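Drying racks, part two: slot width, drainage and where the plates go

The first post in this series dealt with wire racks and ended with me throwing one out. The coating had split at the welds and left rust marks on two saucers. Several readers asked what I replaced it with. The answer is wood, and this post covers how I set a wooden rack up and what I check on it.

I have used three wooden racks over the years. The first was a Feltach folding model, which lasted until the hinge pins worked loose. The second was a Brenditz with a drip tray, which held water under the base bars and went gray along the bottom in one winter. The third has no tray and no hinges, and it is the type I now recommend.

Slot width comes first. Measure the plate at its thickest point when seen from the side, which for a shallow dish is the full depth from rim to foot. A flat dinner plate will stand in nearly any slot. A plate with a curved profile needs more room, and if the slot is too narrow the rim rides up on the rail and the plate rocks. Mine are 4 cm apart on center. I tried 2 cm and could use only every second slot, so nothing was gained.

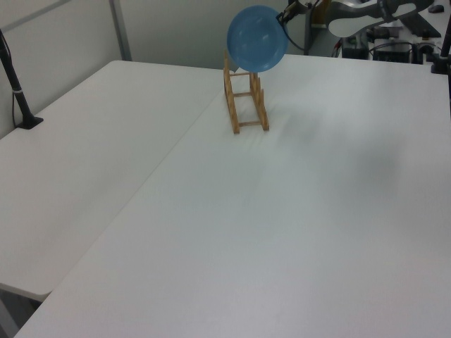
Loading order matters more than people expect. I fill from one end and work toward the other, with the largest plates first, so that a small plate is never trapped behind a big one. Each plate goes in from straight above, held at the rim and already turned on edge, the way the blue one is lined up over the rack. Going in at an angle knocks the neighboring plate. It also drags the foot ring across the rail, and after 2000 or so of those the wood has a groove in it. All plates face the same direction. Two curved plates placed face to face will trap water between them, and back to back they touch at the foot.

Drainage is the second check. A rack standing flat on a smooth counter has its lowest parts in whatever has run off the dishes. I put a folded cotton towel under mine while it is loaded and take the towel away as soon as the plates are dry. Kornél Virág wrote to me after the last post to suggest cork pads glued under each end, and I tested these through August. They work, though the glue let go on one after 12 days and had to be redone with a waterproof type.

Rail profile is the third. A rack with level rails supports every plate at the same height. One with sloped rails supports the plates lower at one end and higher at the other, so the position of each size needs a little trial. I leave the small plates for the low end. De Haan sells a level version and a sloped version at the same price, and for a household with mixed sizes I would take the sloped one. 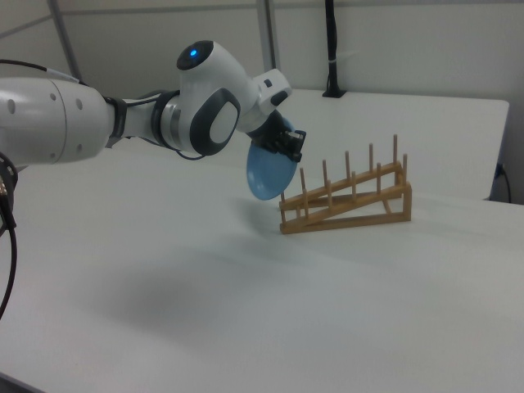

Light blue plate on edge, beside the low end of the rack.

Oiling: food-safe mineral oil, two coats, wiped back after twenty minutes each time. Repeat when water stops beading. End grain takes up more than the faces do, so go over the ends of the posts and crossbars again before putting the bottle away. Do not use cooking oil. It turns sticky and the smell gets into cups.

Cleaning: a stiff brush and hot water, no soaking, then stand the rack on its end to dry. Black spots at the joints can be sanded off if they are caught early.

Next up is cutlery holders, starting with the Jesau one that has the holes in the wrong place.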